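Shared workspace rules for two-arm sorting cells
Community Help / Automation / Safety and Good Practice

Neelam Malhotra
Our group is drafting house rules for a bench cell with two arms that place small parts in paper cups. May an operator reach in to retrieve a cup while one arm is standing open and idle and the other is still over the table? Our draft is silent on the matter.
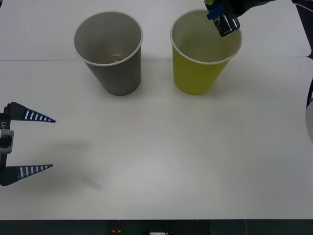 Small dark item held over the yellow cup; gripper Y1 open at left.

Trilok Kandpal
An idle arm should be treated as a live arm. An open gripper indicates only that it is holding nothing. The rule at our site is that no hand crosses the table edge until both arms are in a protective stop and the operator has confirmed it at the panel. We also keep a clear space of 100 mm between any parked fingertip and the nearest container. The figure is our own and should be replaced by one from your risk assessment.
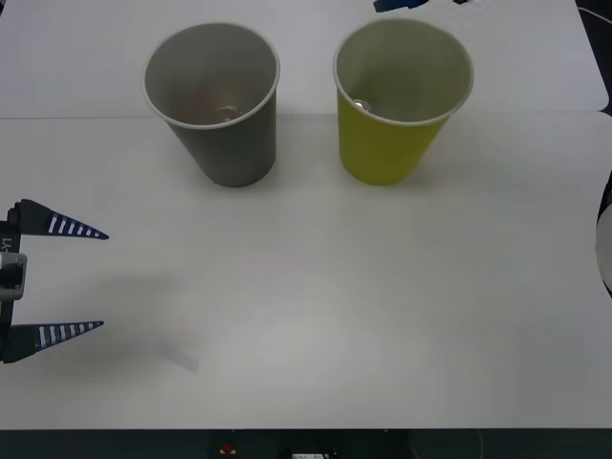 Gray and yellow-green cups near the far edge, each with a small silver object inside.

With regard to cups, the draft should state who may empty them and at what point in the cycle. Ours is limited to the shift lead – clause 3 of our procedure – and is recorded in the log.

Rekha Pant
I agree with the above. Please also check the integrator's manual for your arms, as stopping times vary with speed and load.

Bhupendra Pathak
We just use the stop button and have had no trouble.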